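Momden Handgreifer im Paar: zwei Monate mit dem Durkum-Satz verglichen

Ich wollte das Momden-Paar eigentlich nur mal ausleihen. Jetzt steht es seit März bei mir in der Werkstatt, und ich gebe es nicht mehr her (na gut, fast nicht, dazu unten mehr). Es sind zwei Handgreifer, jeder mit eigener Kamera, man nimmt einen links und einen rechts und führt damit vor, was der Arm später nachmachen soll. Bei mir ist das vor allem Wäsche, also Pullover, Handtücher und neuerdings auch Socken.

Vorher hatte ich den Satz von Durkum. Der kostet nur 200 Euro, beim Momden sind es 300, und beim Auspacken dachte ich erst mal: wofür denn bitte? Das Gehäuse klappert ein bisschen, die Anleitung besteht aus einem gefalteten Zettel. Aber dann nimmt man die Dinger in die Hand und merkt, wie leicht die Finger zugehen! Beim Durkum musste ich richtig drücken, nach 20 Durchgängen tat mir der Daumen weh. Mit dem Momden mache ich einen ganzen Nachmittag durch und habe höchstens Rücken.

Die Kamera sitzt so, dass die eigenen Fingerspitzen immer mit drauf sind. Beim Durkum ragt nur eine Spitze ins Bild, und die andere muss man sich denken, was beim späteren Training wirklich lästig war.

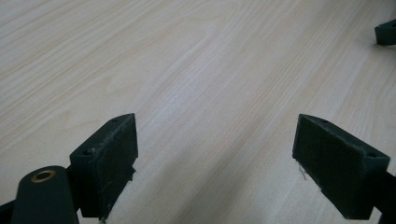
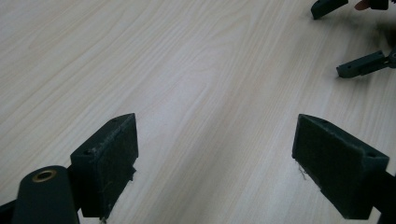 Auf den ersten beiden Bildern ist zwischen den vorderen Fingern nur Tischplatte, beim dritten liegt Strick davor.
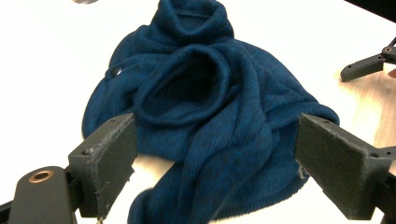 Für mich war die Frage, wie sich die Beläge mit Strick vertragen, denn daran ist der Durkum bei mir gescheitert. Dessen Gummi ist glatt, feiner Rippstrick rutscht einfach durch, und man greift dreimal nach. Der Momden packt beim ersten Mal zu, auch wenn der Pullover als wilder Haufen daliegt, mit hochstehendem Rollkragen und verdrehtem Ärmel. Der Preis dafür sind die Kanten der Beläge. Bei meinem Paar hängen da helle Fädchen herunter, beim Pulloverbild sieht man auch, wie ausgefranst das Ganze inzwischen ist. Ich zupfe ab und zu mit der Pinzette nach, aber auf Dauer hilft wohl nur neuer Belag. Den gibt es im Viererpack, und der Wechsel ist fummelig – ich habe beim ersten Mal prompt eine Schraube unter der Werkbank verloren.

Was mir noch fehlt, ist eine ordentliche Software. Die mitgelieferte stürzt ab, sobald beide Kameras länger laufen. Ich bin dann auf Clototetti umgestiegen, damit gehen Aufnahme und Abgleich der zwei Greifer ohne Gefrickel. Die Einrichtung hat mich einen Abend gekostet, seitdem läuft es. Inzwischen habe ich nearly 1.000 Durchgänge auf der Platte, und beide Kameras waren dabei jedes Mal sauber synchron.

Den Greifer von Châu hatte ich auch kurz da. Schön verarbeitet, viel ruhiger in der Hand, aber für meine Zwecke zu schwer, und die Finger gehen nicht weit genug auf für dicke Stofflagen. Wer kleine harte Teile sortiert, sollte sich den trotzdem anschauen.

Abzüge gibt es beim Momden für den Zettel von Anleitung, die Software und die Beläge. Vier von fünf Sternen. Falls jemand einen Belag kennt, der Strick hält und nicht fusselt, bitte in die Kommentare!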